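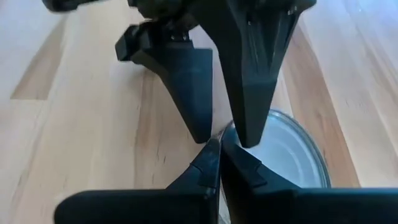 **Heath fire at Jornamley: should the north path open again?**

**marshwren_k** · 2020-05-18

Good evening to all. I read in the local paper that the council wants to open the north path at Jornamley again before the end of the month. The fire in April burned 600 hectares, and in my opinion the ground birds which are left have moved to the strip between the path and the old railway. I walked along the fence this morning and I heard two nightjars and a lot of stonechats, all of them on that side.

If the path opens now, people will come with dogs, and the birds have no other place to go. I would like to write to the council. Does anybody here know which office decides this? On the website I found only the number for parking.

---

**oldferry**

It is the countryside office in Julgate, second floor of the library building. Write by post, they answer letters faster than emails. Put the name of the path in the first line or it goes to the roads department. I have had this happen.

---

**Tussock**

I have to disagree a little. I live on the north side and that path is how we get to the bus. Since the fire we must go by the Majali bridge, and with a pushchair it is not pleasant. The birds had dogs next to them for years before the fire and they still nested there.

---

**marshwren_k**

Tussock, I understand this and I did not know about the bus. But before the fire they could go deeper into the heath when they were disturbed. Now behind them it is black ground with no cover at all. For me this is a different situation.

---

**Tussock**

Then close it for dogs and leave it open for people. Why must it always be everything or nothing?

---

**pinecone_58**

Dogs on leads was tried on the Julgate side and the signs were in the ditch after one week.

I was a fire warden on this heath for 11 years, so let me add something about the ground. The peat by the north path can still be warm underneath, even after rain. Three years ago we had smoke coming up a month after everybody had gone home. I would not want a pushchair on it, birds or no birds. Has the fire service said the area is safe? The article does not mention it.

---

**oldferry**

The article says "assessed". It does not say by whom.

---

**greybarrow**

Different question, sorry if it is the wrong thread. Is it good to put out water for the deer? My neighbour bought a Nilisex trough and wants to place it at the edge of the burned part. I am not sure that he should.

---

**pinecone_58**

Please ask him to wait. The Majali is full at the moment and the deer know where it is. A trough near the road brings them to the road. There was one killed at the 198 bus stop last week, and I do not want to see more.

If he really wants to help, the landowner is looking for people to take down the old wire along the railway. Deer get caught in it when they run.

---

**greybarrow**

Thank you, I will tell him. He will be disappointed about the trough, but he has good wire cutters.

---

**Tussock**

I have thought about it again. If the peat is still warm I agree the path should stay closed, but then the council should move the bus stop for the summer. Could you put this in the letter also? I would sign it in that case.

---

**marshwren_k**

Yes, gladly. I will write that we ask for three things: the result of the fire service check, the path closed until the end of the nesting, and a temporary stop on the north side. I still think the birds should come first in the text, but I can put the stop in the same paragraph.

---

**oldferry**

Keep it to one page. And it is 15 days from the notice to the deadline for comments, so look at the date on the notice by the gate before you post it.

---

**marshwren_k**

I will go past the gate tomorrow and write the date here.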